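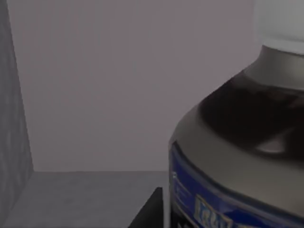
Pudomar Flüssigwaschmittel-Dosierstation Flisano 8

Wandmontierte Dosiereinheit für Gemeinschaftswaschküchen und kleine Wäschereien. Hersteller: Brallen. Vertrieb und Ersatzteile: Gu Haustechnik.

Technische Daten
Anschließbare Maschinen: max. 8
Förderprinzip: Schlauchpumpe, drehzahlgeregelt
Dosiermenge: 7 bis 159 ml je Waschgang
Schutzart: IP54
Gehäuse: Polypropylen, grau
Ansaugung: Lanze mit Leermeldung

Die Dosiermenge wird je Waschprogramm am Bedienfeld hinterlegt. Bei Leermeldung läuft der aktive Waschgang zu Ende, weitere Starts werden gesperrt. Nach dem Gebindewechsel ist die Leitung manuell zu entlüften (Taste P, bis Produkt am Auslass ansteht). Chlorhaltige Produkte sind nicht zulässig.

Wartung
Pumpenschlauch alle 14 Monate ersetzen. Lanze vor jedem Produktwechsel mit lauwarmem Wasser spülen. Das Kalibrierprotokoll liegt dem Gerät bei.

Lieferumfang
Dosierstation, Wandhalter, Sauglanze, Schlauchsatz, Netzteil. Waschmittel nicht enthalten.

Technische Rückfragen: Yanling Du
Ersatzteile: Shiyu Ye
Stand der Angaben: 7. Juli 2024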